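Botmont bus repainting affair

The Botmont bus repainting affair was a political dispute in the town of Botmont over the cost of giving the municipal buses a new color. The buses had been green. They became a slightly different green. The dispute that followed led to an inquiry, two resignations and a lasting local suspicion of the word "refresh."

Background

Botmont Transit ran 17 buses at the time, most of them old enough to need new seats. In September the town's transport office signed a contract with Prodari, a design firm, for what the paperwork called a visual renewal of the fleet. Prodari passed the painting to a smaller company, Pornura, which passed part of it to a body shop on Mujić Street. Each handover added a fee. The contract was not put out to bid, and the town council learned of it from the invoice.

The invoice ran to 45 pages. Page 5 listed a charge for "color consultation," billed at 1182 hours. A local newspaper pointed out that the old paint and the new paint carried adjacent numbers in the same catalog, and printed both as rectangles side by side. Several readers wrote in to complain that the paper had printed the same rectangle twice.

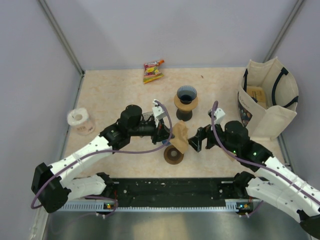 Botmont Transit Riders' Union replied that the shade was beside the point and that its members would have boarded a purple bus if it had come on time. The union asked for the full contract to be released, along with any letters between the transport office and Prodari. The office released the contract with most of the prices blacked out, then released it again a week later with the prices showing and the names blacked out. Anyone who kept both copies could read the whole thing.

Inquiry and resignations

The mayor asked the town attorney to look into the matter. Her report found no evidence of bribery but a good deal of evidence that the contract had been signed unread. It recommended that Prodari return part of its fee. The firm agreed in principle and disagreed about the part.

The head of the transport office resigned on a Monday, shortly before the report was made public, citing a wish to spend more time on other projects. The deputy took over and resigned before lunch on the same day – still the shortest term in the history of the office.

Aftermath

The council later passed a rule requiring a public vote on any contract for paint, lettering or logos. Seats were not covered by the rule, and have not been replaced.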